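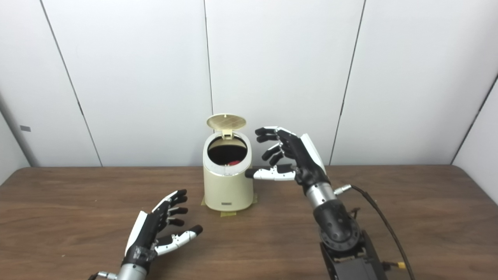
ACTA DE LA REUNIÓN DE SEGUIMIENTO
Proyecto Clandus, manipulación bimanual
Miércoles, sala 4
Asisten: Stisuter (método), Tarkex (integración), Enriquez (evaluación externa)

1. Acta anterior
Se aprueba con una corrección de Enriquez: donde decía «tarea resuelta» debe decir «tarea en estudio».

2. Resultado sobre el cubo con tapa
Stisuter presenta la política entrenada con 600 demostraciones y sostiene que generaliza a cualquier recipiente con tapa abatible. Enriquez no lo acepta. Todos los ensayos se hicieron con el mismo cubo de color crema, sobre la misma mesa de madera y ante la misma pared blanca. Con la base sujeta con cinta, añade, no se mide si el robot sabe estabilizar el objeto, que era la parte difícil de la propuesta.
Tarkex responde que fijar el cubo reduce la varianza entre ensayos. Enriquez pregunta qué varianza queda entonces por estudiar. No hay acuerdo y así se hace constar.

3. Uso de las dos manos
Se revisa el contacto con la tapa. Enriquez observa que trabaja la mano izquierda mientras la derecha permanece abierta y sin tocar nada, y pide que se justifique el término «bimanual» en el título del artículo.

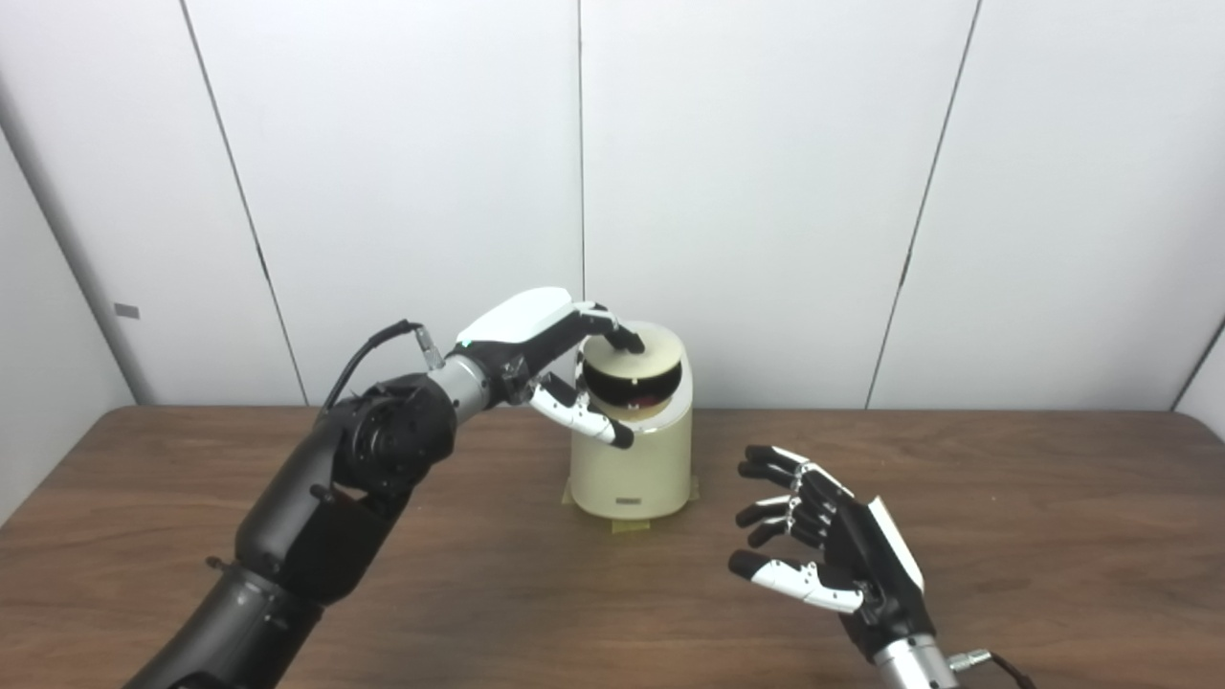 Mano izquierda sobre la tapa del cubo; la derecha, abierta por encima de la mesa.

Stisuter alega que la coordinación se aprende aunque no se manifieste en cada fase. Se le solicita la comparación con una política de un solo brazo, que sigue sin entregarse.

4. Criterio de éxito
Hoy decide el propio operador. Enriquez propone 2 evaluadores ajenos al entrenamiento. Tarkex lo ve costoso; se aprueba con su reserva.

5. Acuerdos
- Repetir los ensayos sin cinta y con 6 recipientes distintos (Tarkex).
- Entregar la comparación con un solo brazo antes de mayo (Stisuter).
- Retirar «generaliza» del resumen hasta tener esos datos.

Ruegos y preguntas: ninguno. Se levanta la sesión a las 5 de la tarde.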